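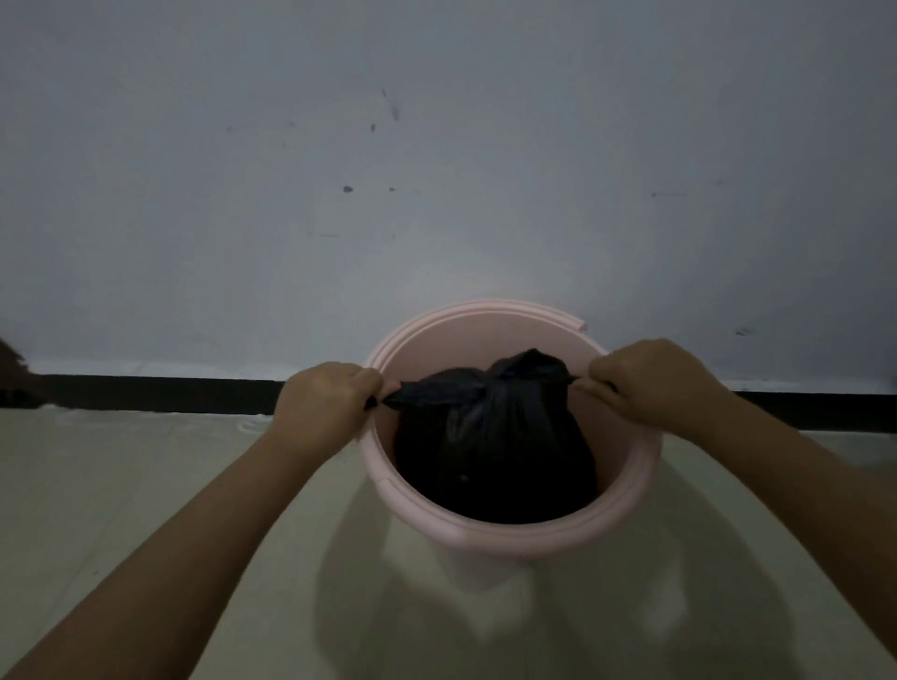
How to get a shared document under control before it eats your week

The file starts at 6 pages. Then five people get the link, and by Friday lunch there are four fonts, two tables of contents and a paragraph in bold red that says CHECK THIS. I have cleaned up enough of these to have a routine.

Step 1. Make a copy. Call it something dull with the word "backup" in it and leave it alone. "Final_final" is a cry for help.

Step 2. Open the version history and name the current version. Most online editors hide this under File. Naming takes a few seconds, and finding the right version later among 302 autosaves takes an afternoon.

Step 3. Change everybody from Editor to Commenter. Expect messages. Your colleagues will feel this as a demotion, and in a small way it is one.

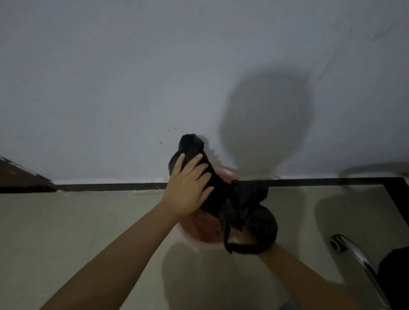 Pranholm, August 29, 2018

Step 4. Deal with the comments from the top down. Resolve the ones that say "agree." Answer the ones that ask something. If two people are arguing in the margin, move them to email, where arguments go to get longer but at least stop shifting your text.

Step 5. Select all, clear formatting, then put the headings back using styles. Yes, all of it. The last report I did this to ran to 900 words and took me 10 minutes — less than I had already spent trying to find out why one bullet was purple.

Step 6. Turn on Suggesting mode (Track Changes, if you're in a desktop program) and hand editing rights back one person at a time. Start with whoever complained least.

If the page numbers vanish after Step 5, look in the footer. They tend to go when somebody inserts a section break and tells no one.

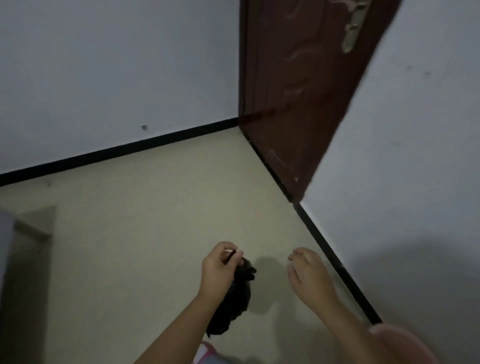 Hnat Bilyk writes that Step 3 locked him out of his own file, because he wasn't the owner after all, only another editor with a lot of opinions. Check the Share box first, he says, and get ownership transferred before you start taking rights away from people.

Fair. Call it Step 0.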